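Plonevik Romance Library
Reading rooms and stacks - inspection checklist

Inspected by: Faraji Langat
Second check: Dindo Sison
Date: May 14, 2023
Stock on the shelves: 3125 volumes

Marks used: OK, FIX (needs work, can stay open), CLOSE (area shut until fixed).

1. Entrance and returns

1.1 Front door opens fully and closes on its own. OK
1.2 Mat lies flat. FIX
Comment: The corner by the umbrella stand has curled up again. Tape is not holding. Replace the mat.
1.3 Returns bin not over the fill line. OK
1.4 Path from door to desk clear. FIX
Comment: 46 boxes from the Borkham estate were stacked along the left wall, mostly Regency paperbacks with a few sagas. The path was passable but too narrow for a wheelchair. Dindo moved the front row to the sorting room during the inspection. The rest have to go by Friday.

2. Regency and Victorian stacks

2.1 Bookcases over shoulder height fixed to the wall. FIX
Comment: The case holding authors A to D has one bracket out of two. The wall plug has pulled out of the plaster. Hardbacks taken off the top two shelves and put on the bottom for now, so the alphabet is wrong there. Please don't put them back in order yet.
2.2 Shelves level, no sagging. OK
Comment: The long shelf of the Wilovetti Dukes series was bowing in February. It now has a center support and has not moved.
2.3 Heavy books low down. OK
2.4 Kick stool has rubber feet and locks under weight. OK
2.5 Rolling ladder: wheels, rail, brake. CLOSE
Comment: Brake does not grip on the third wheel. Ladder tied off and tagged. Anything above shelf six has to be fetched by staff with the stepladder.

3. Contemporary and paranormal room

3.1 Lights all working. FIX
Comment: One tube out over the vampire shelves. Ordered.
3.2 Spinner racks stable. FIX
Comment: The rack for category romances tips when it is loaded on one side. It had 299 books on it, which is more than it was made to carry. Take a third off and spread out what's left.
3.3 Window latches. OK

4. Reading corner

4.1 Chairs sound, no loose legs. OK
Comment: The green armchair creaks, but the joints are tight.
4.2 Lamp cords away from walking routes. OK
4.3 No more than 20 people for book club, chairs included in the count. OK
Comment: The sign is up. The enemies-to-lovers evening went over last time, so the host should take names at the door.
4.4 Kettle on a flat surface, cord not hanging. FIX
Comment: Cord hangs over the front. Turn the kettle around.

5. Damp, mold and pests

5.1 Smell and touch check on outside walls. OK
5.2 Donated books checked before shelving. FIX
Comment: Two boxes from Borkham have spotting on the page edges. Bagged and kept apart. Staff opening these should wear gloves and a mask. First editions in those boxes go to Dindo before anyone decides to throw them out.
5.3 Silverfish traps. OK

6. Fire and exits

6.1 Back exit opens without a key. OK
6.2 Extinguishers in place, seal unbroken. OK
6.3 Exit signs lit. OK
6.4 No stock within arm's reach of the heaters. FIX
Comment: A display of wedding covers was leaning on the heater in the hall. Moved to the window. Staff changing the displays need to know this rule - it came up at the last inspection too.
6.5 Candles. OK
Comment: Battery ones only, including for the ballroom night.

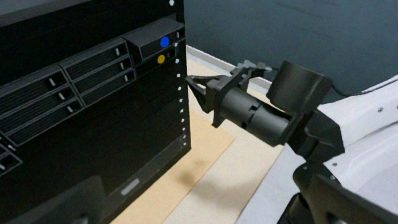
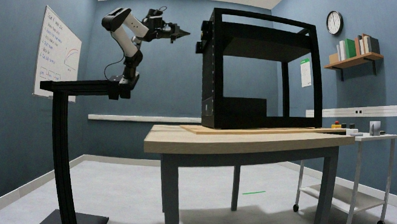
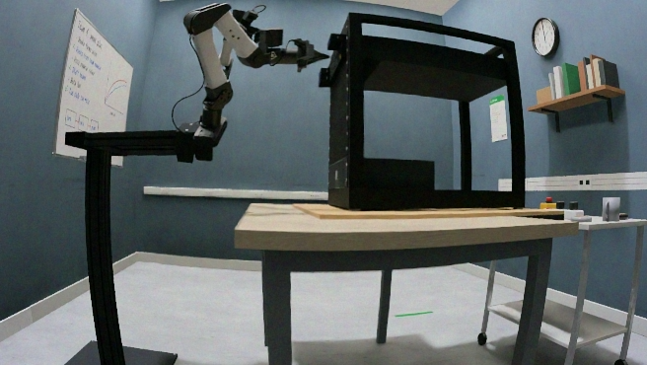

7. Actions and who has them

Bracket on the A to D case: Villanueva Joinery, called, waiting for a day.
Ladder brake: Faraji. Stays closed until he has tested it with weight on.
Spinner rack, heater rule, kettle cord: Dindo.
Entrance mat: order from petty cash.
Remaining estate boxes: both.

Items marked FIX are to be looked at again at the next monthly check. The ladder gets its own sheet.

Signed: F. Langat, D. Sison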